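The paddle case

I finally bought a proper case for my table tennis bat in May, after two seasons of carrying it to the hall at Takthorpe in a carrier bag. The rubber had started to pick up fluff and the edges were getting knocked.

It's shaped like the bat and opens out flat, with a clear window on one side so I can see what's in there. I keep the bat in it between sessions and wipe the rubber before it goes away – a damp sponge does the job. 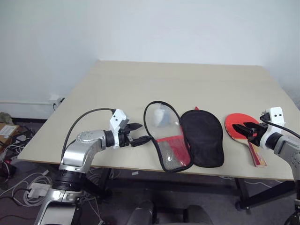

The case opened out on the table, with the red side of the bat showing.

Next job is new rubbers.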